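Reusable Cups in the Student Cafeteria: Final Report of the Project Group

Author: Sơn Chu
Submitted: 29 Aug 2024

1. Background

Our college cafeteria in Stemville sells hot drinks from early morning until evening. In May our group was asked to study why so few students bring their own cup, although there is a discount for it. The cafeteria is run by the company Wasell, and the manager allowed us to see the sales records for one month.
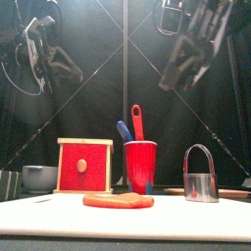

The discount was introduced before we started our studies, and it is printed in small letters at the bottom of the menu. Many students told us they had never read it. We also learned that people do not agree on what a "cup" is. For some it is a closed travel mug, for others it can be any cup from home, even a simple red one, and the cashiers did not always know if they should accept an open cup. We therefore suggested one clear rule for all cups which are clean and stand safely under the machine.

2. Method

We used a paper questionnaire with eight questions. We gave it out at the two entrances of the library and received 362 answers. From these, 345 could be used. The other sheets were not complete. We also talked with the cashiers, but these talks were short because they had to work.

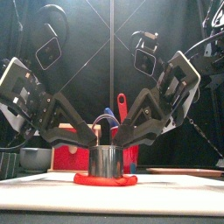 Figure 2. Small steel cup on a red cloth.

The questionnaire was first written by me and then corrected by Dalia Cherkaoui. In the first version, question four was asking two things at the same time, so we divided it.

3. Results

In the month we studied, 553 drinks were sold with the discount. Most of them were coffee. Tea drinkers used it less, and we could not find the reason for this. When we asked why they do not bring a cup, students mostly answered that they forget it, or that they have no place to wash it. The price was mentioned by only 28 students. This was a surprise for our group, because we expected that a bigger discount would be the main wish. 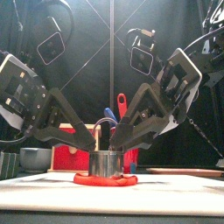 Reading time: 2 minutes

Washing was the subject with the longest written answers. The toilets have only cold water, and the kitchen on the second floor is locked after lunch. Several students wrote that they carry a dirty cup in the bag for the whole day and then they stop doing it after one week.

4. Discussion

We compared two solutions. The first is a deposit system from the supplier Briveo, where the student pays for a cup and gets the money back. The second is a sink with hot water near the Khasawneh reading room. The deposit system is quicker to start, but it needs storage space behind the counter, and there is not much of it.

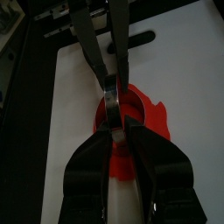 Dalia Cherkaoui remarked at our last meeting that a sink would also help students who bring lunch from home, and that the deposit could still be tested later. The group agreed with her. We recommend the sink first, together with a larger notice of the discount at the cash desk.

5. Limits of the work

We asked only at the library, so students who study in the laboratories are probably missing. The sales records also do not show if the same person bought many drinks.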